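Night guard after two crowns, wait or scan now?
Fliltmont Community Board > Health > Teeth and Dentists

magdy_tawfik
January 13, 2026
Hello all. My dentist at Wragg Dental wants to make me a night guard because I grind my teeth. He also says I need two crowns on the lower left, and these will be done in April. My question is about the order. If the guard is made now, will it still fit when the crowns are in? The front desk told me yes, but the hygienist was not so sure.

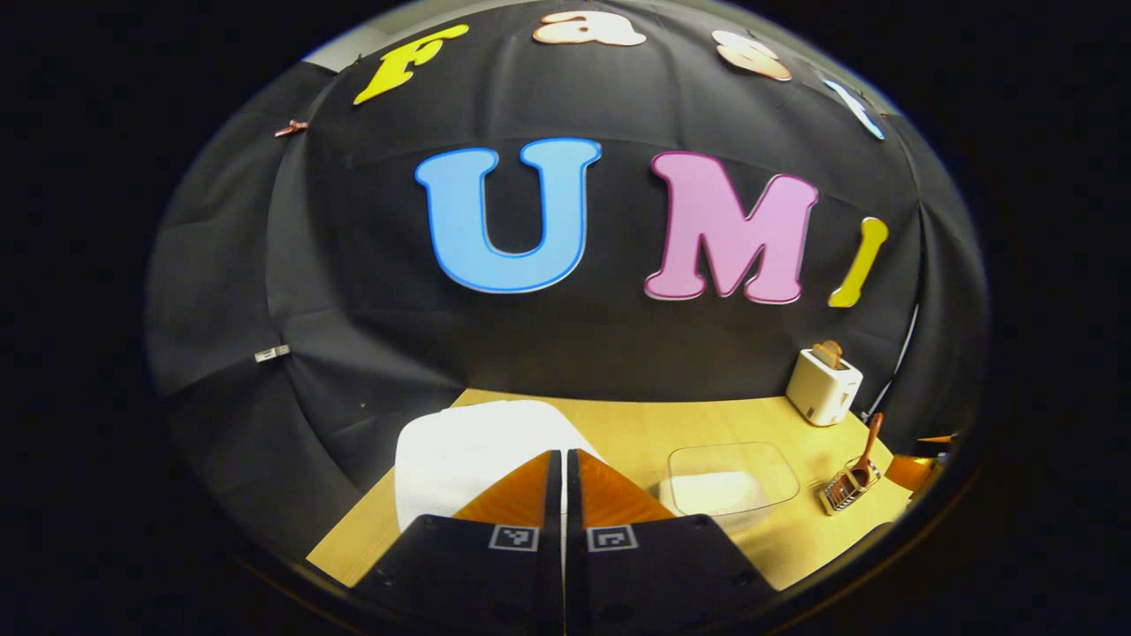 Ehab Tazi
The hygienist has reason to be unsure. A hard guard is made on the exact shape of your teeth. When I got one crown, my old guard was rocking on that side and I had to pay for a new one. I would wait until April.

nokel40
I don't agree with Ehab. It depends on which jaw the guard is for. If the crowns are lower and the guard is upper, the guard only has to be adjusted where the new teeth bite on it. Mine was adjusted in one short visit and they did not charge me. Magdy, did they say upper or lower?

magdy_tawfik
Upper, I believe. I have to ask again. I did not know that it makes a difference.

Ehab Tazi
OK, if it is upper then I take back a part of what I said. Mine was lower and the crown was lower too. But please ask if the adjustment is included in the price. At my office it was not, and I learned this from the bill.

pat_r
Why wait three months if you are grinding now? I cracked a molar while I was waiting for "the right moment" and it cost me much more than a guard. There are also soft guards which are cheap. Ask for one of these until the crowns are finished.

nokel40
Soft ones are not for everybody. I was chewing on mine all night and my jaw was more tired in the morning than before. My dentist took it away from me after 8 weeks.

pat_r
Mine was fine for two winters. People are different, I suppose.

Ehab Tazi
One more thing for Magdy. Does your insurance pay for the guard? My plan is Nuvlow and they pay for one guard only, and then you wait years for the next. So if you use it now and it does not fit later, the second one is from your pocket. This was my main reason to say wait.

magdy_tawfik
I have also Nuvlow, through my work. I called them this afternoon and was on hold for 40 minutes. The lady said the guard needs an approval before it is made, and she could not tell me how long the approval takes. She will send a letter.

nokel40
Ask Wragg to send the request for you. They did it for me and the answer came in 19 days. If you send it by yourself they will ask for the X-rays and you will go back and forth.

pat_r
Still say get the soft one for now. You can pay for it without the insurance and keep your benefit for the hard one.

magdy_tawfik
Thank you, this is a good idea, even if nokel40 does not like it. I have written down three things to ask: upper or lower, is the adjustment included, and can they send the request. My next cleaning is in 2 weeks but I will call before that.

Ehab Tazi
Ask also if they keep the scan. With my dentist the scan was saved, but they wanted a new one after the crown anyway.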